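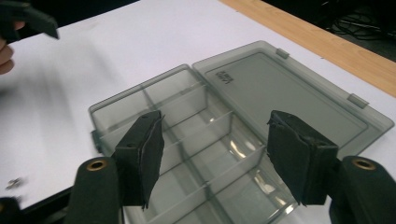 Divided box, lid open

From: Javiera Benítez
To: charters-markup list
Subject: Re: [charters-markup] Abbreviation marks in the Rarnwood transcriptions

Wael Benjelloun wrote:

> I have been through the November export of the Rarnwood files and I am
> not happy with how the abbreviations come out. Some transcribers give
> the mark and the expansion side by side, some give only the expansion
> in italics, and in the Dadley rolls the suspension strokes are gone
> altogether. The search index sees three different words where the
> scribe wrote one.
>
> Before we load anything else I would like to know (a) which practice
> is the project's practice, and (b) whether the older files will be
> converted or left as they are. I would rather leave them. A charter
> transcribed by a careful person in a slightly wrong format is worth
> more to me than one rewritten by a script.
>
> Wael

Wael, thanks for raising this on the list. My answers follow, with some counts.

On (a): the project's practice is the paired form, mark plus expansion, wrapped in a choice element. It has been in the guidelines since version 3, but the section is short and the worked examples cover Latin only. The italics came in with the files that Leandro Daza took over from the old word-processor transcriptions, where italics were the only means available. They were mapped to a plain expansion with no record of the mark, which was the right thing to do at the time. You can't restore a mark from an italic without going back to the photographs of the manuscript.

The Dadley rolls are a separate problem. The strokes were recorded, but as combining characters, and the export step drops any combining character it can't match to our glyph table. The source files are intact. I checked several membranes against the repository and the strokes are all there. This is a fault in the stylesheet, and it can be fixed without touching a transcription.
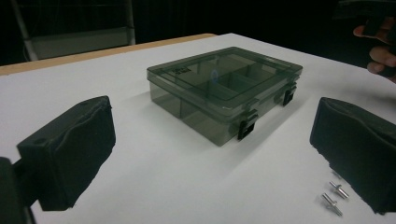 Same type of box, lid closed

On (b), the counts. I ran a query over the whole Rarnwood set and found 2,362 documents with at least one abbreviation. Of these, 2,191 use the paired form throughout. The remainder are mixed or expansion-only, and nearly all of them come from the word-processor batch. So the position is better than the export makes it look. The search results are bad mostly because the mixed files include the two long cartularies, which contain a very large share of the words.

My proposal is as follows.

The paired files stay as they are.

The expansion-only files are left alone too, but each gets a statement in the header saying that marks were not recorded. At present the header is silent, and a user would reasonably assume that the scribe wrote the word in full. That is a worse error than a missing mark. Anyone studying scribal habits needs to be able to leave these files out with one query.

The mixed files need a person to look at them. I don't think a script can decide whether an unmarked expansion inside a mixed file was an editor's choice or a slip. Rodel Marquez has offered to go through the shorter ones. The cartularies will have to wait until Phyllis Sedgwick is back at the photographs.

For searching, I would index the expanded form only and keep the marks for display and for the specialist query page. Cumell already does this with its normalizer, if we switch the option on. It was off because an early version joined words across line breaks, but that was corrected two releases ago. I tested the current one on the Zúñiga transcripts, which have heavier abbreviation than anything in Rarnwood, and found no false joins. 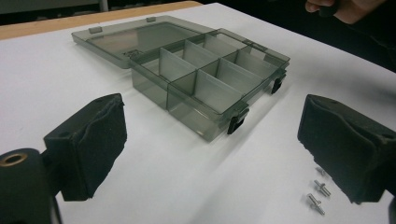
Lid folded back, tabs at the far edge

A few details that I would like other people to check, as I am less sure of them.

1. The tironian et. We have it as a character in some files and as an abbreviation with expansion in others. Strictly it is a sign for a whole word and the paired form is a little awkward, but for the index it needs an expansion. I lean toward the paired form everywhere, and I would like to hear objections.

2. Superscript letters. The guidelines say to record these as marks only when they abbreviate. In ordinal numbers this is a matter of opinion. The Dadley transcribers recorded all of them and the Rarnwood transcribers almost none. I would accept either, provided the header says which.

3. Otiose strokes. There are 9 different notes in the glyph table that amount to "stroke, probably meaningless." They could be one entry with a certainty attribute. If a stroke is doubtful, please keep the doubt in the markup and not in a comment — comments are stripped on export and never reach the reader.

4. Names of persons and places. Several transcribers declined to expand these at all, on the ground that the ending can't be known. I think that is sound. The index then needs the unexpanded form as a fallback, and the normalizer doesn't supply one by default. There is a setting for it, but the manual describes it in one line and I have not got it to work on nested elements.

On your last point, Wael, I agree with the principle. The header statement is the only change I would make by script, and it doesn't touch the body of the text. I can send the diff to the list before anything is committed. If you would hold the next load until the stylesheet fix is in, the Dadley rolls can go up with their strokes and we avoid indexing them twice.
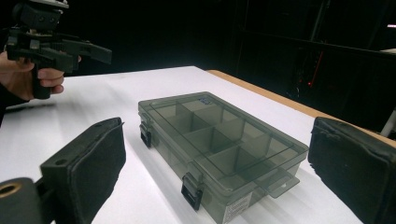

Rarnwood, November

Addendum, after a call with Leandro. He confirms that the word-processor originals still exist, and that a few of them used underlining as well as italics. In at least one file the underlining seems to stand for letters supplied by the editor where the parchment is damaged, and the conversion treated both in the same way. That means some of our "expansions" may be restorations. He will look for the transcriber's notes. Until he has done so, please don't tidy the expansion-only files by hand, and please hold back the header statement for that batch, as its wording will have to cover both cases.

Draft wording, for comment:

"Abbreviations in this document were expanded by the transcriber and the original marks were not recorded. Supplied letters may be included among the expansions."

Javiera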